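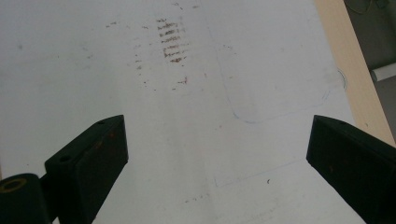 Projects > Gustorport > Interviews

Wiping It Down, Again and Again: Getachew Mekonnen on Collecting Demonstrations

Getachew Mekonnen has a callus on the inside of his right index finger. He got it from squeezing the trigger of a hand-held gripper, which he does for most of his working day. He leads demonstration collection at Gustorport, a small group that records people doing household and office chores so that a learning system can pick up the same chores later.

The tool has two fingers and a camera mounted above them, and whoever is holding it does the job with those fingers and nothing else. Since May the main job has been cleaning whiteboards and other light surfaces. The project goes by the name Cormier, after the street where the first workspace was.

"Wiping sounded like the easy one," Mekonnen said. "We had done cups, we had done drawers. I put it down for two weeks. We are still doing it."

The trouble is deciding what a finished wipe looks like. A cup is on the shelf or it isn't. A board with old marks on it can be half clean, or clean in the middle and smeared at one side, or covered with the pale leftovers of something written long before. Brown and red residue is the worst, he said. It breaks into streaks and then into specks, and the specks travel.

"You get them on the fingers too. Then you put the fingers down somewhere else and you have made a new spot. In the beginning I cleaned the gripper between every take. Now I leave it for a while, because a robot in somebody's kitchen is not going to have clean fingers either."

Each session has 40 takes. A take starts with the gripper open and empty above the surface, held still for a moment, and ends the same way. Mekonnen is strict about the opening. If a collector already has the cloth in hand when recording begins, the take is thrown out, even if everything after it went well.

"The system has to learn how to go and look for the dirt," he said. "If you start with the cloth already on the mark, you have done the thinking for it."

The team has six collectors at present. Most came from jobs that had nothing to do with robots, and Mekonnen prefers it that way. He worked as an optician's assistant before this, grinding and fitting lenses, and he said the work prepared him well enough for sitting close to a small thing and doing it over.

New people spend their first day doing takes that will not be kept. The most common mistake is speed. People wipe the way they would at home, in fast circles, and the camera gets a blur. The second most common is leaning the tool too far forward, so that the fingers cover the part of the surface that matters. He asks for a shallow angle with the fingers low in the view and the marks ahead of them.

"I tell them, if I can't see the dirt between or past your fingers, then neither can the model."

He also had to stop people from being too tidy. Early on, a collector would prepare the board with one neat patch of marker in the center, clean it, and draw the same patch again. The first model trained on that material went straight to the center every time and rubbed there, whatever was on the board. In one test the marks were all along the left side and it never touched them.

After that the rules changed. Marks now go wherever the collector likes, and some are left to sit overnight so they are harder to shift. Faint lines, pencil, printed outlines and bits of fluff are allowed to stay in view. Some of those should be wiped and some can't be, and a printed line that won't come off is useful, Mekonnen said, as long as the person doing the take doesn't keep scrubbing at it.

"That one caused an argument. One side said give up after two passes. The other side said three. We settled on two and wrote it on the wall – and I still find takes with five."

Recordings go into a review tool called Pruvix, where a second person watches every take at double speed and marks it keep, drop or ask. "Ask" goes to Mekonnen. He had 21 waiting on the morning we spoke and had cleared most of them before lunch. Nearly all were about the same question, whether a faint stain at the end of a take counted as dirt.

His answer depends on what was there at the start. If the stain was in the opening view and is now paler, he keeps the take. If the wiping made it, he drops it.

The share of takes being dropped was 31 percent in the first month of wiping. He would not give the current number but said it was lower, and that he didn't want it to reach zero. "Then I would think the reviewers had stopped looking."

The next batch, Vuvden, moves to tables with raised wooden edges, where crumbs and dust collect along the border and a cloth tends to ride up over it. Mekonnen has done the first takes himself to find out what to tell the others. So far he has one instruction written down, to turn the wrist before reaching the corner.

He asked if the interview could finish by three. He had half a session left to record and the light in the room changes after four.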